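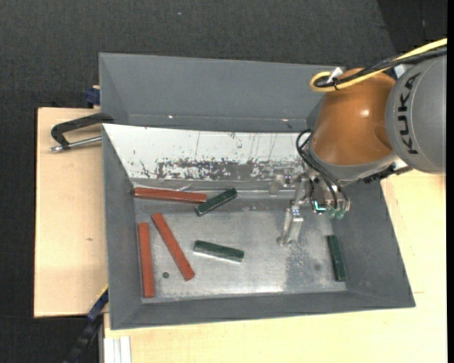 Going to my first ever live wrestling show and I need help picking seats! I've watched on telly since I was small, but I've never been in the room for it, and now there's a proper card coming to the leisure centre in Lida, with a ladder match on top and a women's tag title match that I would honestly walk there for. It's a small promotion and I love that. I love the older kit and the ring steps that have been chucked about so often they look like the white sloping panel in the photo, with the paint scraped off in a jagged band along the bottom and dark grey metal showing through. Anyway, seats. Front row is 30 pounds and I can just about manage it, or there's raised seating at the back for a good bit less. Is front row worth it for a ladder match? And is it all right to shout on my own? I'm going by myself and I don't want to be the odd one out. Also, do people bring signs to the small shows, or is that only a big arena thing?

Posted by Xiong, January 19, 2025

Dikix

Oh, you are going to have the best night! Please shout. Small crowds live on it, and the baddies will pick on whoever is loudest, so if you fancy being called names by a man in sparkly trunks (I do, every time) then front row is the place for it.

For the ladder match I'd think a bit harder, though. I had front row for one in September and it was brilliant when they were on the floor, they were practically in my lap, but once somebody is up at the top you're craning your neck and the ring post is always exactly where you don't want it. The raised seats see all of it. If they let you choose, go for row 2 or 3 near the aisle. You still get the entrances right next to you, and you get a bit of space when they come flying over the ropes. If you do end up at the front, listen to the stewards and move the second they say move. Take your drink with you. I lost a full one.

Signs are fine at every small show I've been to, just keep it to a size you can hold at chest height and don't leave it up during the matches, the people behind will thank you. I've been on my own loads and by the interval I'm always chatting to somebody. Bring cash for the merch table too, as the wrestlers often run it themselves and you can say hello!

Lurkance

front row. always front row. you can hear the chops and they are LOUD

been to 17 shows now and only sat at the back once, never again

Dikix

Ha, fair enough, the chops are a good argument! One more thing I forgot: have a look at whether the doors time and the bell time are different on your ticket. If seats in the raised part aren't numbered you'll want to be in the queue before doors. And wear something warm you can take off, because sports halls are freezing until everyone's in and then they really aren't.

Xiong

Thank you both!! Gone for row 2 on the aisle. Sign is already half coloured in. Does anyone know if felt tip runs when you get sweaty hands?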